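The Case for the Slower Thriller

The modern thriller has become very efficient at getting started. Within a page or two the reader is given a body, a conspiracy, or a signal from somewhere it should not be coming from. Publishers have encouraged this, and readers have rewarded it. What has been given up in exchange deserves more attention than it usually receives from those who review popular fiction.

Consider Ostanura, a submarine novel that reached many library shelves in February. It runs to 371 pages and contains, by the author's own chapter headings, a mutiny, a plague, and the discovery of a drowned city. The mutiny is well done. The plague is adequate. By the time the city appears, the book has spent its reader's capacity for surprise, and the finest idea in it passes almost without effect. A vault door that should have been the center of the story opens on page 264 and is hardly mentioned again.

The usual defense is that readers are impatient. This view seems to me mistaken, or at least incomplete. Readers of suspense are willing to wait for a very long time, provided they know what they are waiting for. Quintela, a much quieter book, asks them to wait 427 pages to learn who has been answering the letters of a dead cartographer. Its opening chapters concern a land survey and a disputed will. No one is chased until the second half. The dread is real all the same, and it comes from small facts placed early and left alone.

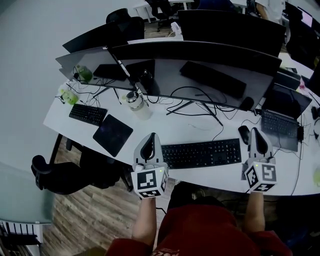 Suspense depends on ordinary things, and too many current thrillers have no room for them. The writer who wishes to frighten an adult reader would do well to begin in a place that reader knows. A long white desk with a black keyboard and a mouse on it will serve as well as any frozen ruin, and perhaps better, for the reader has sat at such a desk and believes in it from the first sentence. Once that belief is secured, the smallest disturbance carries weight. A document has been opened overnight. A name is missing from a list. The ruin may come later, if it is needed at all.

Vaddale, the first volume of a planned series, understands this in its first third and then forgets it. Its heroine is a records clerk in a provincial hospital, and her working day is set down with great care — the forms, the stairs, the supervisor who never finishes a sentence. When she finds the same patient admitted under 2 dates of birth, the effect is stronger than any explosion. The explosions arrive soon afterward, and she is sent abroad with a false passport and a sudden knowledge of firearms. One regrets the hospital.

It may be objected that such books sell, and that a critic's regret is of little use to a working author. The objection is fair. Nevertheless, the thrillers that remain in print over several decades are seldom those with the greatest number of incidents. They are reread by people who already know the ending, and who return for the rooms, the weather, and the conversation before the telephone rings.

The forthcoming reissue of Wimgate offers editors a chance to look again at how this was once managed. Its central crime occurs before the story begins, and its detective spends four chapters in a boarding house learning who takes sugar. I would ask any editor now cutting a first novel down to its chases to read those four chapters before removing another page.

September 2019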